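Matchday Operations Assistant (part-time, seasonal)
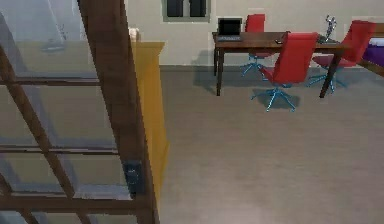 Glazed partition with wooden frame.

Atance Football Club is recruiting 2 matchday operations assistants for the second half of the season. The posts report to Adelmo Caruso, head of stadium operations.

Ground and fixtures
The club plays its home matches at Moulin Park, licensed capacity 2045, of which 871 places are seated. Postholders cover all first-team and reserve home fixtures, plus cup ties where drawn at home. Kick-off times are subject to change by the league.

Duties
Pre-match inspection of turnstiles, gangways and emergency exits
Issue and return of radios and steward bibs
Escort of match officials between the car park and the dressing rooms
Entry of attendance figures by gate in the Vindow ticketing system
Completion of the post-match defect log

Requirements
Minimum age 18
Able to stand for up to 6 hours and work outdoors in all weather
Current first aid certificate, or willingness to obtain one before the first shift
Basic spreadsheet skills
Experience of Vindow is useful but training is given

Terms
Hourly rate, paid monthly in arrears. Shifts start three hours before kick-off. Jacket and boots supplied. Travel is not reimbursed. The contract ends with the last home fixture and may be renewed for the following season. Applicants who were interviewed in December need not reapply.

How to apply
Send a resume and the names of two references to the Operations Office, Atance Football Club, Moulin Park. Closing date: 17th April. Late applications will be held on file.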